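How Does a Cartoon Get Its Voices?
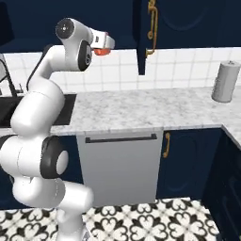 A white robot arm in a computer-made kitchen with dark navy cabinets.

When you watch an animated series, the characters seem to talk all by themselves. Every word comes from a real person who stood in a small room and spoke into a microphone. That person is called a voice actor.

Many people think the drawings come first and the voices get added later. For most cartoons, it is the other way around. The voices are usually recorded before the animators start moving anything.

To see how the job gets done, we will follow one episode of Jivside, a series about a family that runs a ferry. It is made by a small studio called Arsenault.

The script

An episode starts with a script. A script is the written story, with each character's name next to the words that character says. It also has notes for the actor, such as "whispering" or "out of breath."

Every line in the script gets a number. If the director wants to hear a line again, she can call out the number and everyone turns to the same spot. The first season of Jivside had 3469 numbered lines. Some were long speeches. Others were just "Huh?"

Choosing the actors

Before the first season, the studio held auditions. An audition is a tryout. Each actor reads a page or two, and the director listens for a voice that fits the part. Often she does this with her eyes closed or looking at a drawing of the character, so that she isn't thinking about what the actor looks like.

Noémie McIntyre plays Skerix, the ferry captain's ten-year-old son. She is a grown woman. Adults often play children in cartoons. One reason is that a child's voice changes with age, and a series can go on for years while the character stays ten. Children do voice work too, but there are rules about how many hours they can work, and they still have to keep up with school.

In the booth

The recording room is called a booth. It has thick, soft walls that soak up sound. Without them, the voice would bounce around and the recording would have an echo. A window lets the actor see the director and the sound engineer, who sit in the next room and talk to the actor through headphones.

Actors have to be careful about small noises. A zipper, a bracelet, or a page being turned can spoil a good line. So can a growling stomach, and it happens a lot just before lunch. Many actors keep a green apple nearby, because a bite of apple can help with a dry, clicky mouth.

Each try at a line is called a take. Noémie once did 14 takes of the line "That's not our boat." The director, Jade Lévesque, wanted Skerix to sound worried but not scared. They used take six.

Actors do more than talk. They also record gasps, yawns, sneezes, and the grunt a character makes when he jumps off a wall. These are called efforts. Shouting is saved for the end of the session so the actor's voice doesn't get tired too soon.

Sometimes the whole cast records together. Other times each actor works alone, and someone else reads the other parts out loud. Later, an editor puts the pieces together so it sounds like a conversation.

Matching the mouths

Once the best takes are picked, the animators listen to them again and again. They look for the sounds in each word and give the character a mouth shape to match. For an "oh" sound, the mouth is round. For "m," "b," and "p," the lips are closed. Try saying "maybe" in a mirror and watch how often your lips touch.

Animators may also borrow ideas from the actor. If Noémie laughs in the middle of a word, Skerix might shake his shoulders at the same moment.

Fixing lines later

When the animation is nearly done, some lines may need to change. Maybe a joke was cut, or the story is hard to follow. The actor comes back, watches the picture on a screen, and says the new words in time with the mouth. The second episode, "Fog Over Odalby," needed 40 new lines because the ending was rewritten in August.

When a show goes to another country, a new group of actors records all the parts in a different language. This is called dubbing. The mouths have already been drawn, so the translator looks for words that are close to the right length.

Words to know

Audition: a tryout for a part.
Booth: the quiet room where voices are recorded.
Take: one try at saying a line.
Efforts: sounds that are not words, such as gasps and grunts.
Dubbing: recording the voices again in another language.

Try it yourself

Pick one short sentence, such as "Where did you put it?" Say it as if you are angry, then sleepy, then trying not to laugh. Record each one and play them for a friend. Can your friend guess the feeling without seeing your face?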